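Part 4: Setting up the Grendum for fruit work

Okay, power is on, both arms have homed, and you've got the crates out. This is the part I like best! I'm assuming you did the wrist check in Part 3 (if you skipped it, go back, I'll wait).

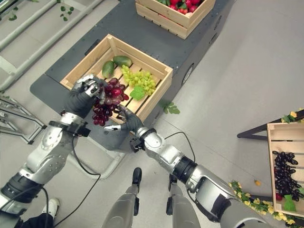
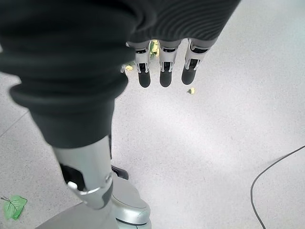
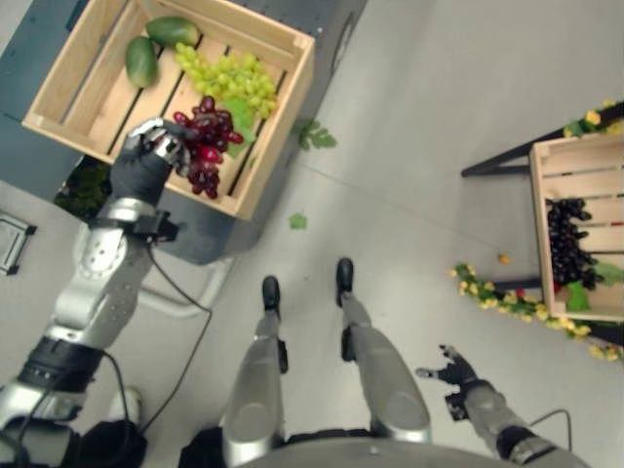

1. Park the crate cart so the near crate is within easy reach of both hands, then lock the casters. Push on the cart with your hip. If it rolls, lock them again.

2. Walk all the way around the robot and look at the cables. Each one needs enough slack for a full reach, but a loop on the floor should stay clear of the feet.

Caution: Never pull a cable out from under a foot while the legs are powered. Genji Maruyama and I did this once in February and spent the afternoon replacing a connector.

3. Sweep up. Fake leaves and bits of plastic fruit get everywhere, and they slide under a foot like you wouldn't believe.

4. Open the Trastia panel, pick "Bunch, two hands," and set the grip limit to 249. The default is 672, which is fine for a mango and way too much for grapes (ask me how I know).

5. Run one slow lift with a hand on the stop button. The first hand takes the stem end, the second comes in under the bunch. If the second hand is late, raise the sync value to 2 and try again.

Note: Bunches that sit on top of leaves confuse the grasp planner. I just pull the leaf out.

6. Wipe the fingertip pads with a dry cloth. No alcohol, it makes them slick.

I swap the pads after 1000 lifts, though Chiharu Yoshida goes by feel and hers last longer. Write the new lift count on the sheet before you power down. Glove and sleeve changes are in Part 5.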